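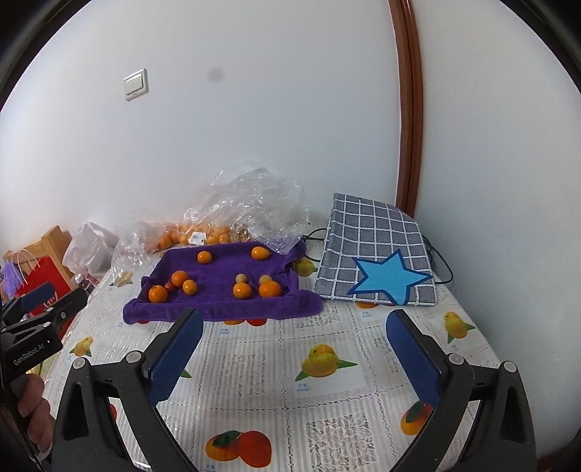
Product Review: Culon Fruit-Print Table Cover

Reviewed by Tarcísio Tavares for the Karkelside Household Goods Bulletin
May 30, 2025

Summary of Findings

The Culon table cover is a white, lace-patterned cloth with a printed grid of fruit illustrations, sold for kitchen and dining use. The Bulletin purchased one unit at the regular retail price of $27 and used it on a family-size table in the Karkelside demonstration kitchen. The cover is recommended for everyday household use, with reservations concerning fold creases and the limited range of sizes.

Pattern and Appearance

The design is divided into squares, many of which carry a fruit with a small caption in blue text. Mangoes and persimmons are both included, in yellow and orange with green leaves, and the colors are clear enough that the fruits can be told apart from a normal seated position. The captions are small. Reviewers had no difficulty reading them at the near side of the table, but they are of little use from across it.

Opinions on the pattern were divided. Jeferson Vieira, who supervises the demonstration kitchen, considered it busy once dishes had been set out, and preferred it with a plain towel or runner across the middle. The purple towel used for sorting oranges and tomatoes served this purpose well. It gave the fruit a surface of a single color and left the printed squares visible on either side. Households that keep fruit on the table may wish to adopt the same arrangement, particularly as real oranges placed directly on the persimmon squares are harder to pick out at a glance.

Fit and Drape

The cover arrived folded in a flat packet. The creases were pronounced on the first day and had relaxed considerably by the third, although one line along the center remained faintly visible at the end of the review period. The manufacturer advises against ironing. Laying the cover out overnight with a few heavy books on the center fold produced a noticeable improvement.

The edges had been cut straight and hung evenly on the long sides. At the corners the material stood away from the table slightly. Clips were not required indoors.

Cleaning

Orange juice, tomato pulp and cold tea were each applied and left for 20 minutes before being removed with a damp cloth. Juice and tea came away completely. The tomato left a pale mark in one of the white areas, and this was removed on a second pass with dish soap. The raised parts of the lace pattern hold crumbs – a soft brush is more effective than a cloth for this purpose.

After 11 cleanings, no fading was observed in the printed fruit or in the blue captions.

Comparison With Similar Products

Two other covers were available for comparison. The Skornik cover is heavier and lies flat almost at once, but it costs more and is offered only in solid colors. The Echeverri cover is priced slightly below the Culon and has a similar printed design. Its surface proved more slippery under plates, and the print had begun to wear at the table edge by the end of the review period.

Points for Improvement

A second size for small square tables would be welcome. The packaging should also state the finished dimensions on the front panel, where shoppers will look for them, and the care instructions would benefit from larger type.

Recommendation

The Culon cover is suitable for breakfast tables, food preparation and homes with young children, who may enjoy naming the fruits. It is less suitable for formal dining. Readers who require a cover that lies flat immediately should consider the Skornik product.

A follow-up note on wear will be published in July. Correspondence regarding this review may be addressed to the Bulletin, quoting reference number 547.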